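3.2 Remote Demonstration in the Simulated Room

All demonstrations used in Sections 4 and 5 were collected by remote control of a two-armed robot model in the Burnier simulator. The operator sat at a desk with a headset and two hand controllers. Each controller drove one arm: the position and rotation of the hand were mapped to the wrist of the corresponding arm, and the trigger set the opening of the gripper. The torso was held fixed during an episode. An earlier version of the interface allowed the operator to turn the torso with a foot pedal, but this was dropped after the first pilot, as two of the operators used it constantly and the resulting paths were hard to compare with those of the others.

The controllers were read at 50 Hz and the readings were passed through a low-pass filter before being sent to the inverse kinematics solver. We did not scale the hand motion. Operators could pause the mapping at any time by releasing the grip button, move their hands back to a comfortable position, and resume. Pauses were kept in the raw log but removed from the training data, with the arm states on either side joined directly.
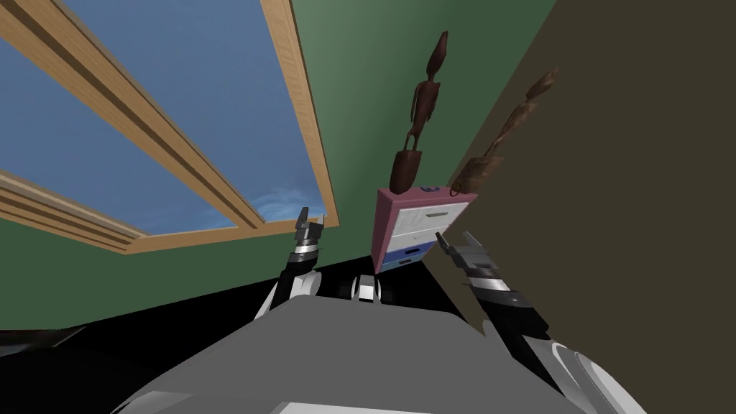

Four operators took part: Mensah, Ruangrit, Semaan and Saithong. Semaan had used the Panyasiri interface in previous work; the others had no experience with remote control of a two-armed system. Each was given a practice period in an empty room before recording began. No task instruction was given during practice, and the practice data were discarded.

Three views were stored for each episode: one from the head and one from each wrist. The head view was also the view shown in the headset. The wrist views were not shown to the operators by default. They could be called up as a small inset, although in the logs this was done mainly during the last part of an approach, when the forearm blocked the head view of the target. Both wrist cameras are fixed to the gripper housing and turn with it, so the room may appear at any angle, including upside down. We store these views as rendered and apply no correction for roll. A corrected version was tried with the Bramum policy and gave no clear benefit, while the image borders it introduced made the crops harder to choose.

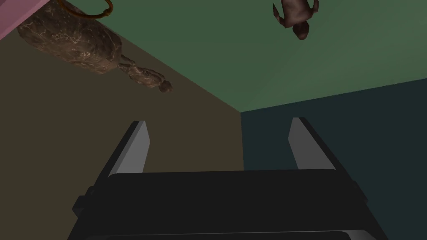 Figure 3. Wrist view with the gripper open and nothing held. The orientation of the room follows the rotation of the wrist.

An episode began when the operator closed and reopened both grippers, a signal that was easy to find in the log and did not require a third input device. It ended with the same signal or when the time limit of 300 seconds was reached. Episodes that ran to the limit were kept but marked. The operator then entered a success label by hand. A second person, in most cases Phuthong, replayed the episode without seeing the first label and entered another. Where the two labels differed, the episode was set aside and not used for training.

The room layout was held constant within a session, but the head pose was varied between episodes. This was done so that the policy could not rely on the walls being level in the image. The head was rolled and pitched to a new pose at the start of the episode and then kept still. Operators reported that a large roll was unpleasant for the first few episodes -- Saithong asked for shorter sessions on this account -- and we limited each session to 50 episodes with a break at the midpoint.

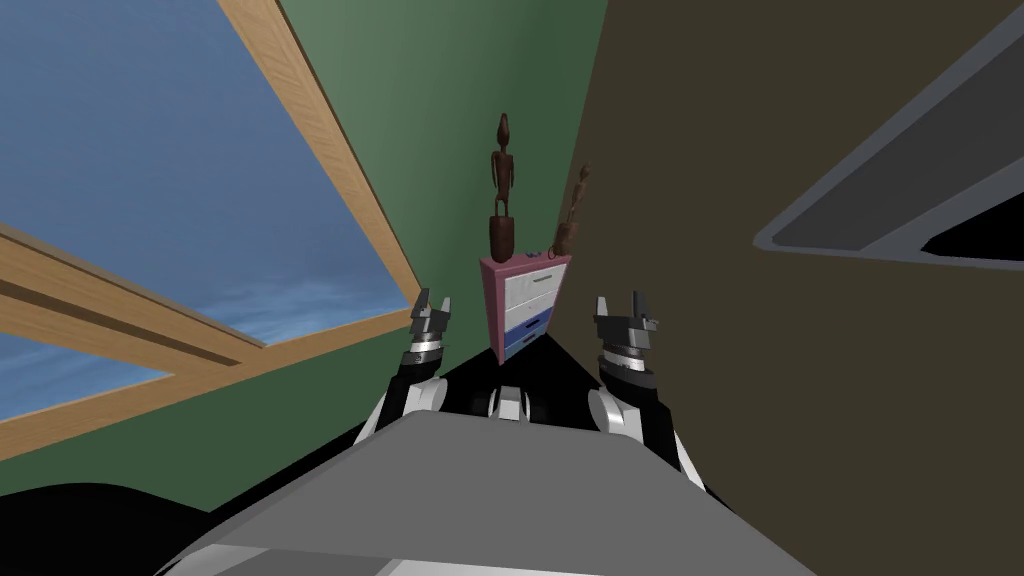

Page last modified: January, by K. Ruangrit

3.3 Contact and Near-Contact Segments

We divide each episode into free motion, near contact and contact. Free motion covers any period in which both grippers are farther than a set distance from the furniture. Near contact begins when either gripper crosses that distance. Contact is read directly from the simulator, which reports touching pairs of bodies at every step. The image streams are not used to assign these labels, since a gripper that lines up with an object in the head view may still be well in front of it.

The split matters because the three parts are unequal in length and in difficulty. Free motion makes up most of the recorded time and is easy to imitate. Contact is short and varies more from one operator to the next. Training on the raw stream therefore gives a policy that reaches well and then hesitates near the surface. Following the scheme used in Ellitz, we draw near-contact and contact samples more often, with a weight of 6 relative to free motion.

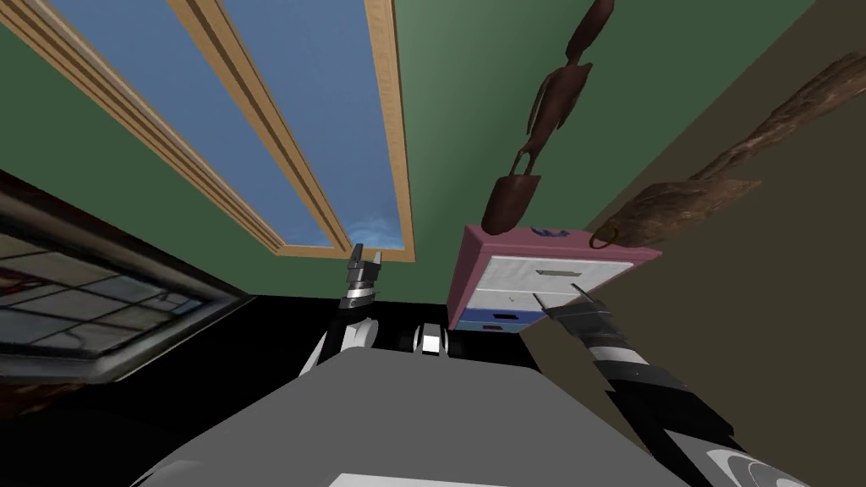

Contact is labeled separately for each arm. A single label for the whole robot would mix two kinds of behavior, as one arm is often working while the other is held away from the furniture. A typical case is one gripper at the right front of the cabinet, beside the middle drawer, with the other pointing up toward the lower end of the window frame. Under a shared label, both arms would be given the higher weight, and the policy would be trained to copy the resting pose of the second arm as if it were part of the task. With separate labels only the arm at the cabinet is weighted up. The loss for each arm is computed on its own and the two terms are summed.

Short breaks in contact, caused by hand tremor or by solver noise, were closed with a minimum-duration rule.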